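Local History & Environment Board > Books and Sources > Pungate drainage history - which edition to cite?

parine_flats
Posted Jan 29, 2024

I'm writing a chapter on the draining of the Pungate wetlands and need to settle on a citation for Rekha Rajan's book, The Levelled Water. The library has the hardback. The publisher, Grarner, also put out a revised paperback, and the two don't agree on the line of the first cut. In the hardback, the 1860s channel leaves the creek above the Parine road crossing. In the paperback it leaves below the crossing, and the footnote has been changed to a different survey plan. No explanation in the preface that I can find.

Does anyone know which one reflects the plan in the council archive? I can't get there until late February.

saltbush_k
Paperback. The hardback map was redrawn from a later parish plan that had the old channel labelled wrongly. It was picked up in a journal review and she corrected it. The note is in the acknowledgements, second paragraph, which is an odd place for it.

tern_and_tide
I wouldn't be so quick. The later parish plan has the channel where the levee remnant is on the ground. I walked it two winters ago. There is a visible bank above the crossing and nothing below it.

saltbush_k
A bank above the crossing doesn't date itself. There were at least two rounds of works, and the second threw up far more spoil than the first. What you walked could easily be the 1880s levee.

tern_and_tide
Could be. My point is that the revised edition treats the matter as closed on the strength of one survey sheet, and that sheet was drawn for a land sale. Sale plans of that period routinely showed proposed works as finished.

parine_flats
Thanks both. Found the acknowledgements note. It says the channel was "repositioned in light of the earlier survey" and leaves it at that. Is the survey dated? The footnote only has a sheet number, 83.

oldgauge
Sheet 83 is undated. The sheets either side are dated, and they're in sequence, so most people take it as the same season. Be careful with the scale. The catalogue entry says 100 feet to the inch and the sheet itself says 600 links. I've measured between the two surviving corner pegs and the links figure is the right one. If Rajan's cartographer used the catalogue scale, the offtake would shift downstream by enough to put it on the wrong side of the road. That may be all there is to this disagreement.

saltbush_k
That's a fair point and I hadn't considered it. I'd assumed the map was traced. Do you know if the paperback map carries a scale bar?

oldgauge
It does, in metres, with no statement of the source scale.

mudlark_bay
Coming at this from the ecology side. The chapter on vegetation before drainage is the weakest part of either edition, in my view. It relies on four travellers' accounts, all written in summer, and concludes that the flats were open grassland with scattered rushes. The pollen work from the Baysal lagoon core points to dense paperbark scrub along the southern margin until well after settlement. The core is cited in the paperback bibliography and never discussed in the text.

parine_flats
I noticed that. I'm planning to use the core for the southern margin and the travellers only for the track. Is the Baysal core close enough to be useful for Pungate?

mudlark_bay
For regional cover, yes. For anything site by site, no. The lagoon collects pollen from the whole catchment. I'd say "paperbark was common in the catchment" and stop there.

tern_and_tide
Disagree slightly. Paperbark pollen doesn't travel far, so a strong signal means trees near the lagoon edge. It says very little about Pungate either way. I'd leave it out of a chapter on Pungate altogether, or put it in a note.

mudlark_bay
It gets around by water as well as wind. The creek ran straight through Pungate into the lagoon before the cut. I'd keep it in the text with the qualification.

oldgauge
On the plans again - I've been putting my own material on the area into a 3D viewer so the sheets can be compared at a common scale. Not ready to share yet.

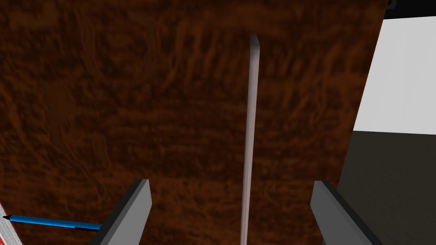 Render: wood-grain surface, pale upright rod.

saltbush_k
Will the viewer let you set the scale for each sheet separately? If so, loading sheet 83 at both values and overlaying the road reserve would settle the offtake question in a few minutes.

oldgauge
Yes, per sheet. The road reserve has been realigned once, so I'd register to the corner pegs instead. I'll do it when the scans are in.

tern_and_tide
If it comes out below the crossing on the links scale I'll withdraw the objection about the map. I'd still want a line in the chapter saying it was a sale plan.

parine_flats
Agreed, that will go in. For now I'll cite the paperback for the text, give the hardback map in a note as the alternative, and describe the offtake as "near the Parine road crossing". Page numbers differ between the editions from chapter 4 onward, for anyone checking references against mine.

saltbush_k
The index in the paperback wasn't updated to match, either. Entries for the later chapters still point to hardback pages.

parine_flats
That explains an hour I lost yesterday. Thanks.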